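Can a robot do real kitchen chores yet?

Omar Hattar
My mother keeps asking when she can have a robot for the kitchen – she'd happily start with the small stuff, knobs and doors and so on.

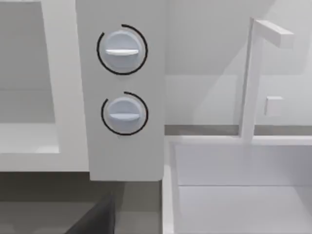 She has 3,000 dollars put aside and a lot of patience. Is that silly?

Luana Furtado
Not silly at all! But I'd wait. Doors are harder than they look, and each microwave swings its own way.
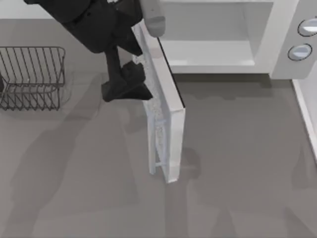

Robot arm at an open microwave door, simulated kitchen

Fagundes
My cousin says 9 years. Buy her a dishwasher.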